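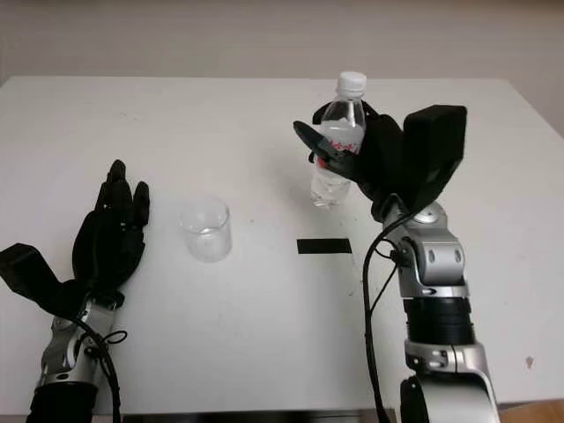

Work table, matte white top, with the wall behind. See Section 3.

# Kastwood Annex: General Safety Inspection, Ground Floor

**Form:** 3537
**Cycle:** June
**Areas covered:** main corridor, work area, storage room, kitchenette, rear exit
**Ratings:** S = satisfactory, C = satisfactory with comment, A = action required, N/A = not applicable

Items rated A must be entered in the building action log before this form is filed. Items carried over from the previous cycle are marked with an asterisk.

## 1. Exits and routes of travel

- [x] Main entrance door opens fully and closes without assistance. **S**
- [x] Corridor clear along its full length. **C**
- [ ] Rear exit door releases on first push. **A***
- [x] Exit signs lit. **S**
- [x] Evacuation plan posted at both ends of the corridor. **C**

**Comments:** Two flattened cartons were leaning against the corridor wall near the storage room at the start of the inspection and were removed during it. The rear exit door again needed a second push. The latch was adjusted after the last cycle under work order 1502, and the fault has returned. Replacement of the latch is recommended in place of further adjustment. Until that is done, the door is to be tested each morning before the building opens.

The evacuation plan still shows the old position of the kitchenette door. The route itself is correct.

## 2. Fire protection

- [x] Extinguishers mounted, sealed and within service date. **S**
- [x] Pull stations visible and unobstructed. **S**
- [x] Smoke detectors free of covers and tape. **S**
- [ ] Clearance of 18 inches kept below sprinkler heads. **A**
- [x] Alarm panel shows normal status. **S**

**Comments:** In the storage room, boxes on the top shelf along the north side stand too close to the sprinkler head. The top shelf is to be cleared and a limit line marked on the wall. Staff from the Wirnisitz office, who share the shelving, have been notified in writing.

## 3. Furniture and work surfaces

- [x] Tables stable under hand pressure at each corner. **S**
- [x] Edges free of splinters, chips and exposed metal. **S**
- [x] Surfaces suitable for cleaning. **C**
- [x] Chairs: casters, backs and height levers in working order. **C** 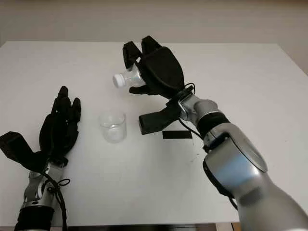 **Comments:** Ordinary wear to a table finish is not a defect under this form. A surface is to be rated A only if the finish has lifted, cracked or worn through, or if it can no longer be cleaned by the usual method. Abrasive pads are not to be used. One chair in the corridor alcove has a stiff height lever and may remain in use for the present.

The previous form combined furniture and shelving in one line. They are now rated separately, and earlier scores for this section should not be compared directly with the present ones.

## 4. Electrical

- [x] Outlet covers in place and undamaged. **S**
- [x] Power strips not connected in series. **S**
- [ ] Electrical panel accessible, with 36 inches kept clear in front. **A**
- [x] Kitchenette outlets trip and reset when tested. **S**

**Comments:** A mop bucket and a folding ladder were stored in front of the electrical panel. Both have been moved to the storage room. The floor marking there has faded and should be repainted.
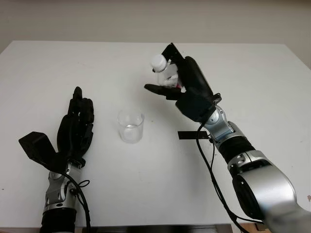

White tabletop and wall. Faint smudges and specks on the surface.

## 5. Air, temperature and lighting

- [x] Supply vents open and free of dust buildup. **C**
- [x] Temperature within the accepted range. **C**
- [x] Lighting even, with no flicker. **S**

**Comments:** The kitchenette read 77 degrees at 2:30 p.m. with the door closed. This is within range, but at the upper end of it. The Holtis ventilation unit is due for a filter change, and the vent cover should be washed at the same visit.

## 6. Kitchenette and first aid

- [x] Refrigerator clean and holding temperature. **S**
- [ ] First aid cabinet complete. **A**
- [x] Emergency numbers posted by the telephone. **S**

**Comments:** Adhesive bandages and one pair of gloves are missing from the cabinet. The Mazza refill pack is on order.

## Result

Overall score: 91. Four items require action. The rear exit latch takes priority. A follow-up check is limited to the items rated A and does not require a new form.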